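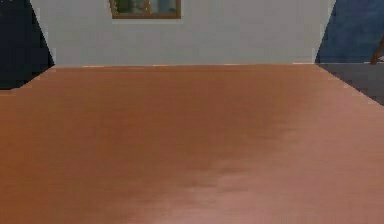 Florian Kälin wrote under last month's tips that he loses an evening every time he starts with the arm already in the simulation, and could we please begin one step earlier. He is right, so the tips on this page are for the bare table. The arm comes next month.

Check the table height first
Open the world file and read the height of the table top, then measure your real table with a tape. Write both in the same unit. I keep everything in meters, because my first planner mixed meters and millimeters and the arm wanted to go through the ceiling. If the two heights differ, change the simulated one. Please do not saw the real one.

Save the empty depth image
Before you put any object on the table, save one depth image and keep it beside the world file. Later, when your perception node reports a small object which you did not place, subtract the empty image and look at what stays. In my case it was a thin strip along the far edge of the table, and I had searched for the mistake in the clustering code for a long time.

Fit the plane, then crop
Many people crop the point cloud by fixed numbers and are happy until they move the camera. It is better to fit the table plane first and crop from it. I use 3,000 points for the fit and it is enough for a kitchen table. After the crop, count what is left above the plane. On an empty table I once had 1,472 points left, and all were from the wall behind. A wall is not a cup, but the grasp planner does not know this.

Do not trust a shiny top
A varnished table in the renderer can have a soft light area which moves when the camera moves. Color segmentation does not like it. Turn down the specular value of the table material while you tune the thresholds, and put it back when you test. If the thresholds work only on the dull table, they will not work in your kitchen.

Make the collision table a little bigger
The table you see and the table the planner sees are two separate shapes in most world files. Show the collision shapes once and compare. I make the collision box 2 centimeters wider on each side, and I leave the top at the true height. If you raise the top also, the gripper will refuse to go down to flat things like a spoon or a lid.

Windows and walls
If the camera can see the wall, it belongs in the planning scene as well. One box is sufficient. The window does not need its own shape, unless your arm is long and your table is very near to it. For light from the window, I test with morning and late afternoon settings only.

Names in the tool
I use Motesari for the scene files and Oravec for the planner. The export from one to the other changes spaces in names to nothing, so "table top" becomes "tabletop" and the planner says it has no such object. Use underscores from the beginning. In Javmont the spaces were kept, so old files from there need to be renamed by hand.

Before you add the arm
Restart the simulation 2 times with nothing on the table and compare the logs. They should be the same. If the plane height is different in the second log, look at the random seed of the camera noise. Then save the world under a new name and do not touch this copy any more.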